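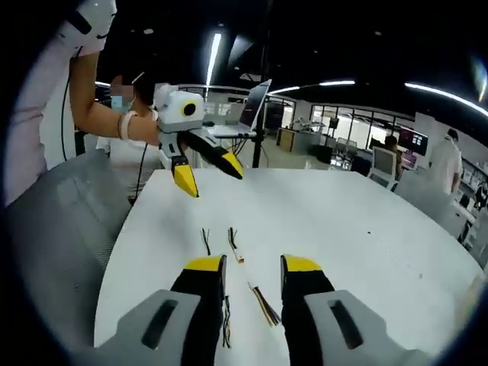
# Rernora to Open Its Doors for an Afternoon of Picking Up Wires

**FLUDHOLM, Tuesday, June 9, 2026** – Rernora will hold its second open afternoon for customers, neighbors and the mildly curious at its Fludholm office in October. The program is devoted to small electrical cables, a subject the company has now spent 16 months on and is not yet tired of.

Guests will watch operators use hand-held grippers to sort and pick up short lengths of wire from a plain white table. Each gripper has two black fingers with yellow tips. The cables have thin colored ends, very little weight and no interest in lying straight.

The work is part of Curer, Rernora's project on teaching robot arms to handle soft and tangled parts. Operators do the task by hand, over and over, and the recordings become the lessons. Anyone expecting a humanoid to pour the coffee should know that the coffee at Rernora comes from a machine on the second floor, and that it is a push-button model.

The first open afternoon, held this spring, was planned for 14 people. Word got out that there would be sandwiches, and around 40 came. Several stayed to the end, including a party from Rüegg, the wiring-harness maker that supplies Curer with its offcuts. The Rüegg party had firm views on how a cable ought to be held and shared them generously. Two of their suggestions are now in the operators' instructions. A third, concerning the sandwiches, has been passed on.

For October the company has made some changes:

- Groups are limited to eight, so that people in the back row can see a cable instead of a shoulder.
- Every guest who wants to may try a gripper for a few minutes. Scores will not be kept. They were kept last time, and it got competitive.
- The talk on how the recordings are processed has been cut in half, following feedback that was brief and nearly unanimous.
- Sandwiches will be ordered for the number of people who register, plus a margin for Rüegg.

"We have had visitors tell us this looks easy, and we're always glad to hand them a gripper," the Curer team said in a joint statement that went through more drafts than this release. "A cable that a child could pick up off a table can keep a robot busy all morning. We would like people to see why, and we would like some of them to buy something eventually."

Curer is currently limited to loose cables on a flat surface. Plugging a connector into a socket comes next. The team has set no date for that and would prefer not to be asked at the open afternoon, although it accepts that it will be. Cables still attached to other cables are on the list after that, in pencil.

Rernora has not yet sold a finished Curer system. Rüegg has agreed to a trial on one of its benches once the robot arms can sort a mixed tray to the satisfaction of the people who now do it by hand. Those people will be the judges, and they have been at it a good deal longer than the robot.

**Attending**

Admission is free and registration is required, including for those who came last time without it. Places will be given in the order requests arrive at the Rernora front desk. The office is a short walk from Fludholm station, past the tire shop. Parking is limited and is mostly used by the tire shop.

Please leave long scarves and loose bags in the coat room before going near the tables. Press may bring cameras but should let the front desk know ahead of time.

**About Rernora**

Rernora develops handling systems for small and flexible parts. It is based in Fludholm and works with manufacturers of wiring, switches and household controls.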